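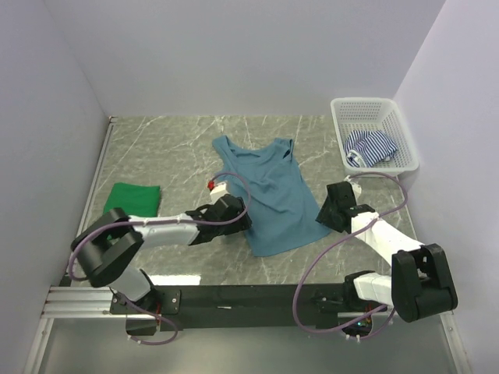

Teal-blue tank top laid out on the gray marble-patterned tabletop.

About Neldale Textile Care

Neldale is a commercial laundry and garment finishing company. We process workwear, sports uniforms and hotel linen for business customers, and we run a small fabric testing service for clothing makers. The company was set up by Dean Garside, a textile chemist, who still manages the wash floor.

What we do

Incoming goods are sorted by fiber content, color and soil level before they are assigned a wash program. Cotton and polyester blends make up most of the volume. Wool, silk and coated fabrics go through a separate line with lower mechanical action and shorter spin times.

Each program is stored under a number. Program 18, for example, is used for stretch knits with elastane and does not exceed 30 °C. Finishing is done by tunnel, press or hand, depending on the construction of the garment.

Water and chemistry

Supply water is softened on site and tested at the start of each shift. Detergent, alkali and peroxide are dosed separately, so the peroxide can be left out for dyed goods. Rinse water from the linen line is filtered and reused as first-wash water — it is not reused for sportswear.

Fabric testing

The testing service covers shrinkage, colorfastness, pilling and seam slippage. The standard shrinkage test runs for 20 wash and dry cycles. Customers receive measurements in both directions of the fabric, plus a retained sample. Reports are kept under the customer's account number and can be reissued on request.

Locations

The wash floor and offices are at 101 Flinberg Road. Testing is in Unit 18 of the same site. Deliveries are accepted at the rear dock only. The plant closes for boiler inspection each November, and account customers are sent the dates in advance.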